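How many demos before you train? (small arm, pick and place)
Forum > Learning from examples > May 2025

Werker
Hi all! I'm teaching a little desktop arm to pick up a green cube and put it in a cardboard box, and I've got 754 episodes so far. My success rate is stuck, and before I give up another weekend I'd love to hear whether you'd record more or go back and throw some out.

Moges
Throw some out, I say! I went through my own set last August (with a big pot of coffee) and dropped every run where I had dithered over the grasp. Training on what was left went so much better.

Grorenano
I'm going to disagree, and kindly I hope. Those hesitant runs are where the arm learns to recover. I'd keep them all and record 30 more with the cube in spots you've been avoiding, close to the base especially.

Moges
Recovering is fine, dithering is another thing. If the arm hovers for 19 seconds in your demos, it will hover for you too.

Werker
You may both be right, oh dear. I do tend to put the cube near the middle of the paper out of habit. My setup, from overhead and from the front:
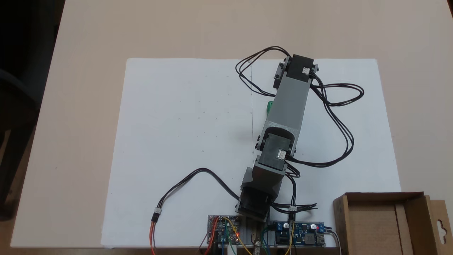
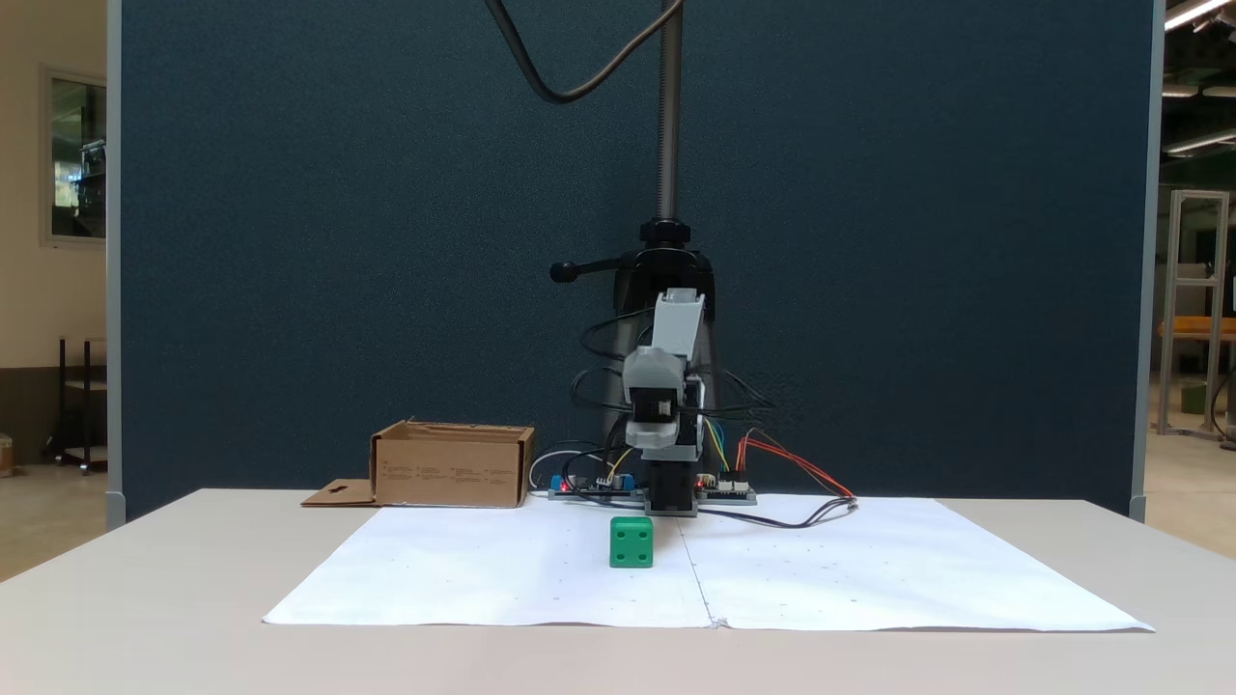 Bustau
Lovely to see it! I'd make a list of start positions before the next session and stick to it, even when it gets dull. I use 21 and shuffle the order.

Grorenano
Seconding the list. Still wouldn't delete anything, though!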